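Saturday, May 26, 2018. Tidy-up task in sim, Trelar build, seed 1377. Small orange item on chequered top, gripper low over it. Shadows still upset the detector. 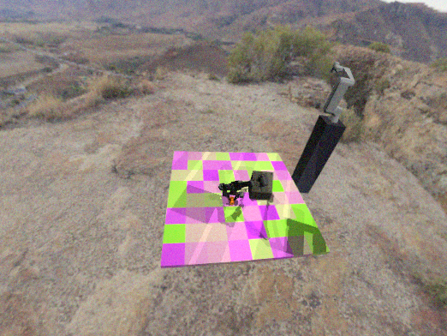 Mogens reckons no household will wait 3000 steps for one thing to be put away, and that clearing a table is years off. Fair on speed. I disagree on the rest.

Next: cap at 2000 steps, 4 seeds, same light. Ask Peninah for the grasp log.

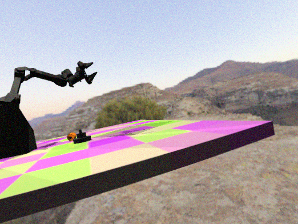 Arm raised, jaws open, orange item beside the small black object.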